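Opinion | Work & Tools

Two arms on the packing bench and everyone wants to talk about jobs. Fine. But at Gonier no one lost one in June when they went in. What went was the talking.

I did 10 years on small parts. You stood across from somebody, Hằng Huỳnh in my case, and you learnt the work by watching her hands. Trays, boxes, card, the lot.
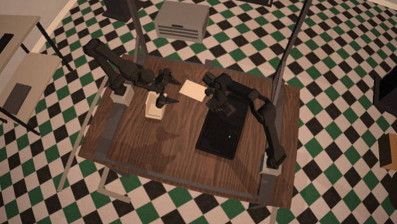 Now new starters learn from a screen. Forough Dehghan trains them and she's good, but she says they can name every fault code and cant tell you when a part feels wrong. Management calls this progress. I call it half a training.

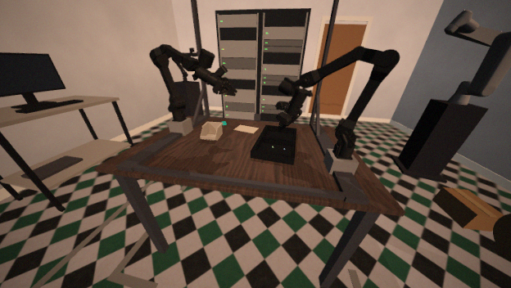

The bench itself is a funny thing to be jealous of. We used to face each other over one like it. The arms do too, one reaching down above the black tray, the other hanging over the middle, and I catch myself looking for the chat. Daft, I know.

Not against them, by the way. My wrists are better. The 292 quid rise was real and I spent it. But we were asked once, on a form with 4 questions, none of them about who sits where or who gets to say stop.

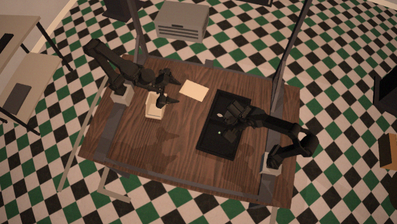

Thats the bit I'd fight for. Let the people who did the job set the pace of the machine. Nga Lý asked for it slower on late shifts and waited weeks for a reply. She minds two benches now, alone, and eats at her desk.
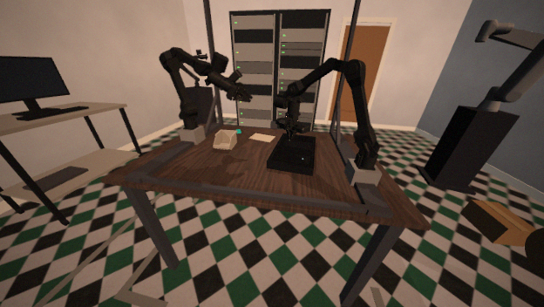

Pay for the extra minding. Put two people on lates. And bring Hằng back to teach, before she retires and takes it all with her.

Contact us | © Civenow | Back to top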